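Group project write-up, Jolgate module, October hand-in. Written by Knut Vogler, edits from the rest of the group where I remembered to put them in.

# How limited animation gets used in TV series, and do viewers mind?

## What we wanted to find out

Started from an argument in the canteen. Half the group had dropped *Wumska* after one episode because "nothing moves". The other half had watched all 12 and cried at the end. Same show, same frames. So: how much of a cartoon can stand still before people switch off, and does it depend on what's happening in the story?

We picked two series. *Wumska* is the slow one, a fishing village, lots of talking, lots of sea. *Indow* is the action one, girl with a lantern, fights in nearly every episode. Both have 12 episodes in the first run, so it was fair to set them side by side.

## Method

Watched everything twice. First time just watching, no notes. Second time with the pause button and a spreadsheet. For each episode we logged:

- shots where only the mouth moves
- shots where nothing moves and the camera slides across a painting
- reused shots (same walk, same door opening, same crowd)
- shots with full body movement

Then we showed one episode of each to 60 students and gave them a short form. They marked the animation, the story and the voices out of ten, and wrote down any moment that took them out of it. Screening was at 6 pm, which we'd not do again, people were hungry and the forms from the second episode are much shorter.

A problem with the logging – we didn't agree at first on what counts as "nothing moves". If hair blows in the wind but the face is frozen, is that still? We said still. Then had to go back and redo the first four episodes of *Indow*, where hair blows constantly.

## What we found in the logs

*Wumska* reuses less than we thought. Mostly it holds. Long holds on faces, on boats, on the harbour wall. There's one shot of a kettle in episode 3 that goes on for so long Guzmán thought the file had frozen. The mouth-only shots are nearly all in the kitchen scenes, and the drawing in those is good, proper weight to the hands even when the hands do nothing.

*Indow* is the opposite. The fights are fully drawn and very quick, then everything between the fights is cheap. The walk down the temple steps turns up again and again, once with the wrong coat on her. In total we logged 105 reused shots across the series, most of them in the second half, where you can feel the budget going.

The openings and endings were left out of the count for both.
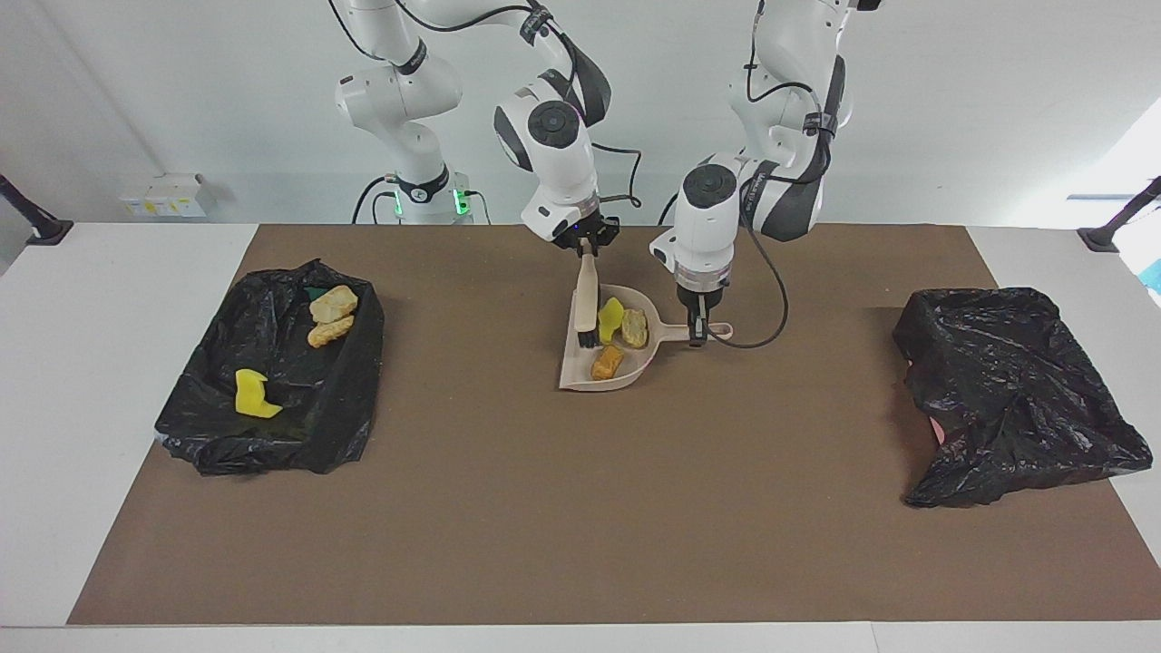
Did the students watching notice the reused shots?

Hardly any of them did, apart from the temple steps, and what they wrote about most was faces that didn't change when something sad was being said.

That was the surprise of the whole project for us. We'd gone in expecting complaints about repeats. But a repeated door is just a door. A blank face during a goodbye gets noticed straight away, and people were quite rude about it on the forms. One wrote "she has heard her brother is dead and looks like she's waiting for a bus".

## Forms

Story marks were higher for *Wumska*. Animation marks were higher for *Indow*, though with more spread, some people loved the fights and some said they couldnt follow them. Voices came out nearly level.

Stuff people wrote more than once:

- liked the backgrounds in *Wumska*, wanted to look at them longer (!)
- crowd scenes in *Indow* look like cardboard
- subtitles too fast in both
- the music covers up the still bits, mainly in *Wumska*

The music point we should have planned for. Guzmán suggested playing one scene with the sound off and comparing, and we did try it on the harbour scene, but only within the group, so it isn't in the results. For what it's worth it felt twice as long.

## Problems

Only one episode of each was shown, and we chose which ones. Episode 5 of *Wumska* is probably the best of the lot. Episode 5 of *Indow* is the one with the bridge fight, so also flattering. Should of picked at random.

Students in the screening were mostly from our own course and already like this sort of thing. Someone's nan would give different answers. Also everybody saw *Wumska* first, see above re: hungry.

The spreadsheet has a gap for *Indow* episode 9, lost when two of us had it open. Redone from memory plus a quick rewatch, marked in yellow.

## If we carried on

Sound-off test, properly, with a full group. Swap the running order for half of them. Add a third series with a bigger budget to see if the face thing still holds when the rest is smooth – my guess is it gets worse, but that's a guess.

Spreadsheet and blank form are in the shared folder under Jolgate, the filled-in forms are in the box by the printer.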